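News > Local > Nusdale

Stallholders to get marked pitches as Nusdale indoor market reopens in May

17 comments

14 Apr 2023

Nusdale's indoor market will reopen in May with a new layout, new opening hours and a single daily charge for traders, the market company Erkano has confirmed.

The hall on Ukel Street has been shut since the winter while its roof was repaired and the drains under the fish counters were replaced. Traders have been selling from the car park behind the bus station in the meantime. 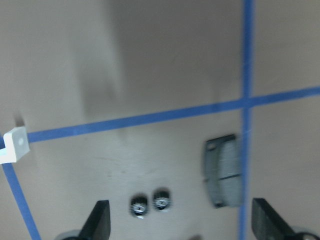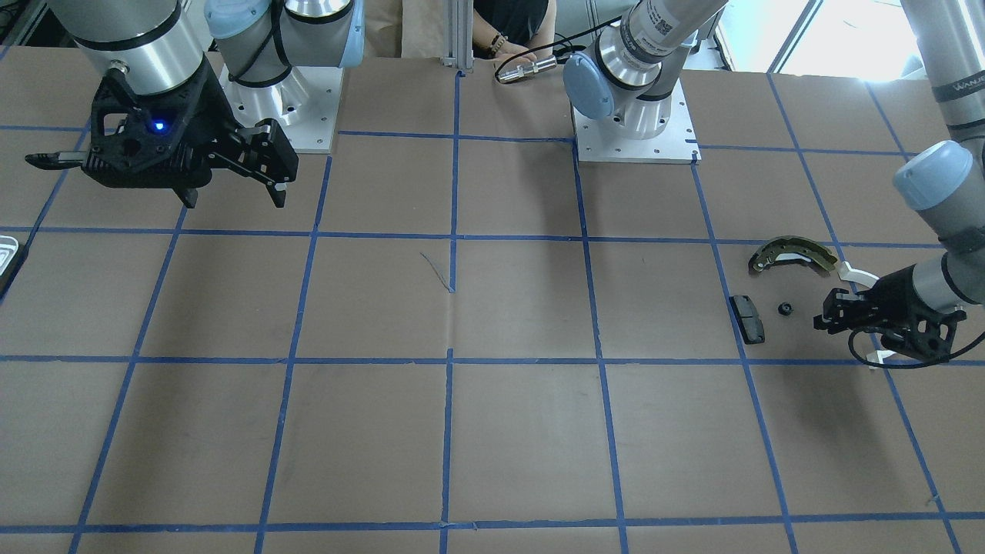

Blue tape on a tabletop.

Under the new layout every pitch will be the same size. Until now the rent depended on the length of the counter, and some of the older counters had been added to over the years without the plan being changed. Erkano said this had led to arguments over who was paying for what, and that several gangways had become too narrow for wheelchairs and double buggies.

Traders who need more room will be able to take two pitches side by side, but not three. The limit was asked for by some of the smaller stalls, who were worried that a few large businesses would fill the middle of the hall.

The floor area open to the public will be 2288 square metres, including the former storeroom on the north side. That room will hold seating and the hot food stalls, which used to be spread along the back wall. Extraction hoods have been fitted there, and cooking will not be allowed anywhere else in the building.

Butchers, fishmongers and cheese sellers will stay on the east side, next to the cold stores. Fruit and vegetables will be by the main doors. Clothing, hardware, phone repairs and household goods will share the centre of the hall, and the places there will be given out by draw. Anyone who held a pitch before the closure is guaranteed one in the new hall, though it may be in a different spot.

The daily charge will cover electricity, water and waste collection. In the past these were billed separately every quarter. Traders who use very little power, such as the card and book stalls, have complained that they will be paying towards other people's fridges. Erkano said it had looked at fitting a meter to each pitch and decided the cost was too high. It will look at the charge again after the first year.

Filali, the bakery which had the corner unit for many years, will return with a larger oven and will open an hour before the rest of the market. It will be reached by the side door on Ukel Street until the main shutters go up. The bakery has been working from a van during the repairs and said its range would go back to normal as soon as it is in the building. Orders for celebration cakes are being taken now for collection after the reopening.

The market will trade five days a week instead of six. Closing time will be an hour later than before, which follows a survey of shoppers carried out in the autumn. Many of those who replied said they could not get to the hall after work. Some traders have said the later finish will be hard for them because they start before dawn, and they will be allowed to close at the old time provided their counters are cleared and covered.

There will be 200 free parking spaces for shoppers in the multi-storey on Mill Road, for up to 2 hours, with a ticket stamped at any stall. The loading bay will be for traders only until mid-morning. Blue badge holders can park in the yard at the side of the hall at any time.

The bus stop outside the main doors, which was moved while the scaffolding was up, will go back to its old position the week before the reopening. Timetables will not change.

Work still to be done includes painting the gangways, testing the fire alarm and putting the clock back over the west entrance. The clock was taken down for repair and a part for it had to be made. It may not be ready in time. The public toilets will be open from the first day, with a new baby changing room beside them.

The car park market will carry on until the last trading day before the move. Shoppers are asked to check with individual stalls, as some plan to stop early to give themselves time to set up. The flower sellers have said they will be in the car park until the end.

Applications for the few pitches left over will be taken once existing traders have been placed. Erkano said it would give first choice to types of stall the market does not already have, and named shoe repairs, haberdashery and pet food as things shoppers had asked for. Casual traders can put their names down for single days. They will need their own public liability insurance and, if they sell food, proof that they are registered with their local council.

Forms are available from the market office, which is in the cabin beside the bus station until the hall opens. Forms returned without proof of insurance will be sent back. The draw for the central pitches will be held at the cabin and traders may attend or send someone in their place.

42 shares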